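Sekix Floor Robot Group – Minutes of the Saturday Meeting
April 25, 2026
Chair: Hamdia Tesfamariam
Present: the Lollness site team, the Espinoza maintenance crew, and two guests from the Lovura office who joined by phone

Welcome

Hamdia opened the meeting with thanks to everyone who gave up part of a weekend to come in, and especially to the Espinoza crew, who drove over early and brought breakfast with them. She said she knew people were a little worried after the week we have had, and that she would much prefer a long, friendly talk with everything on the table to a short one where people go home still wondering.

Minutes of the January meeting

Accepted with one change. The spare wrist cover was ordered by Lollness and paid for by Espinoza, and we had it the other way around. Sorry to both.

The late release fault

Most of the morning went to this item, as expected. For those who missed it, the arm on the packing job has been holding on after it is told to let go. The command goes out, the log marks it as received, and the fingers stay shut a while longer. Usually the delay is small and the item simply lands late. On the worst run the arm had already started back up with a bag of candy still in its grip, and it pulled hard enough to set off the force limit and stop the whole cell.

The log for the week shows 800 release commands, and 93 of them were late. Of those, 9 ended in a full stop. The Lovura guests asked whether the rest could be called harmless, and there was a good long back and forth on that. Hamdia's view, which the room came around to, was that a hand that opens when it feels like it is a safety matter even on the days when all it does is drop candy in the wrong spot, and that we should write all of them up the same way.

The Espinoza crew then talked us through what they think is going on. The coiled cable at the gripper has some spring in it, and when the arm reaches low, toward the floor, the coil is pushed up into a loop over the top of the hand. They believe the thinner wire beside it gets tugged at the connector when that happens, so the signal drops out and comes back. They were careful to say this is their best guess for now. It does fit the log fairly well, as the late releases bunch up in the low reaches and are scarce in the high ones.

The job itself is the gift packing work most of you know by now, with the Fox's bags set out flat on the stone floor and the paper gift bag lying next to them, and the hand working down low by the tiled wall. 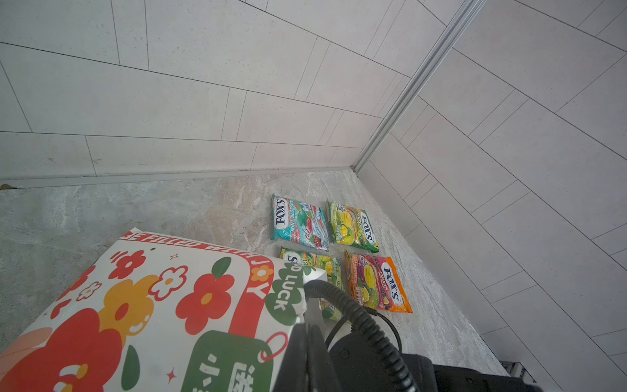 Other causes we talked over

Somebody asked about the bags themselves, and whether the foil could be clinging to the finger pads. It was a fair question, and Lollness had already tried a run with nothing in the grip at all. The fingers were late on that run too, so we are setting the foil aside. The software was also raised. The current version went on at run 106, and the first late release in the log is well before that, so rolling back would probably not help us.

There was some worry about how close the wrist comes to the wall in that corner. No contact has been logged, but everyone agreed the room there is tight and that we would all breathe easier with a bit more of it. The work area will be moved out toward the middle of the floor before the next run.

Reaching in by hand

Hamdia raised this one gently, and it was taken in good spirit. On two of the stops, a person reached in and worked the item free while the arm still had power. Nobody was hurt, thank goodness. From now on the stop button is pressed and the arm is powered down before any hand goes near the fingers, even if it costs us the run. The Lollness team asked for a second stop button on the near side of the cell, so that you are not leaning across the arm to get at the first one, and this was agreed on the spot.

What we agreed

Espinoza will fit a clip to hold the thin wire still at the connector, and will swap the coiled cable for a longer one if the clip alone does not do it.
Lollness will change the program so the arm waits for the fingers to report open before it lifts.
Lovura will send over the form for reporting stops, and late releases will go on it as well.
Hamdia will write up the power-down rule and post it by the cell.
No unattended runs until the group has looked at a clean log together.

Any other business

The Lovura guests asked if they could come in person next time – they would be very welcome, and there is parking behind the loading door. The label printer is out of labels again. Lollness will bring a roll.

The next meeting will be set by email once the clip is on.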